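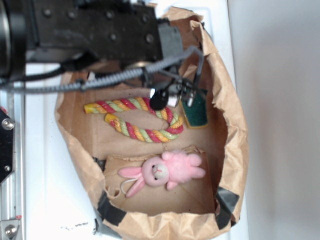 Unit 4 covers sheet properties of bag and sack paper. Read it with the pulping notes from Unit 3. The problem set at the end is due at the start of the next lab.

## 4.1 Basis weight

Mass per unit area is reported two ways. Most of the world uses grammage, in g/m². US mills quote basis weight in pounds per ream, and the ream area depends on the grade. For bag papers take 3,000 ft² (278.7 m²), so that

1 lb/ream = 1.627 g/m²

A bag described as "40 lb" is therefore made from paper of 65.1 g/m². The number has no connection with the load the bag can carry. Always state the ream area, as linerboard is quoted on 1,000 ft² and the two systems get mixed up every year in the lab reports.

## 4.2 Moisture content

Paper exchanges water with the air until it reaches equilibrium. Moisture content is calculated on the wet (as-received) mass:

M = (m₁ − m₂) / m₁ × 100

where m₁ is the mass as received and m₂ the mass after oven drying to constant weight.

**Worked example.** A 10 cm × 10 cm specimen of Porkbridge unbleached kraft, stored in humid air, has m₁ = 831 mg and m₂ = 738 mg.

- M = 93 / 831 × 100 = 11.2%
- Grammage as received: 83.1 g/m²
- Grammage oven dry: 73.8 g/m²

Sorption shows hysteresis. A sheet brought to 50% relative humidity from the wet side holds more water than the same sheet brought there from the dry side. Precondition on the dry side before any strength test. 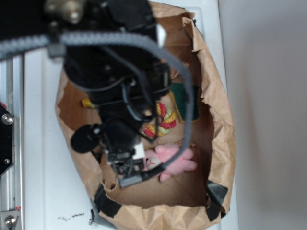
*R. Alipour*

## 4.3 Directionality

Fibers align partly with the direction of travel on the paper machine. The machine direction (MD) has the higher tensile strength and stiffness. The cross direction (CD) has the higher stretch, and it also swells more when moisture rises. Label every specimen MD or CD before cutting. Once a strip is loose on the bench, the direction has to be found again by a curl or stiffness check.

## 4.4 Tensile index

Tensile strength T is the breaking force divided by strip width (kN/m). Dividing by grammage gives the tensile index, which allows sheets of different weight to be compared.

For a 15 mm MD strip of the Porkbridge paper breaking at 90 N:

- T = 90 / 15 = 6.0 N/mm = 6.0 kN/m
- Tensile index = 6,000 / 83.1 = 72.2 N·m/g

Strictly, this value belongs to the moisture content in 4.2 and can't be compared with results at standard conditions.

## 4.5 Tensile energy absorption

TEA is the area under the force–elongation curve per unit area of specimen, in J/m². It combines strength and stretch. For sacks that may be dropped, it is a better guide than tensile strength alone. Extensible grades are compacted in the MD while still damp, which raises stretch and TEA at some cost in stiffness.

## Problems

1. Convert 40 lb/1,000 ft² to g/m². Compare with the value in 4.1.
2. A Ridano sheet has a burst strength of 200 kPa and a grammage of 65.1 g/m². Find the burst index in kPa·m²/g.
3. Using the data in 4.2, express the water content on an oven-dry basis.
4. Sketch MD and CD force–elongation curves on one set of axes. Mark the TEA of each.

Data sheets for the Nadandale samples are in the lab binder.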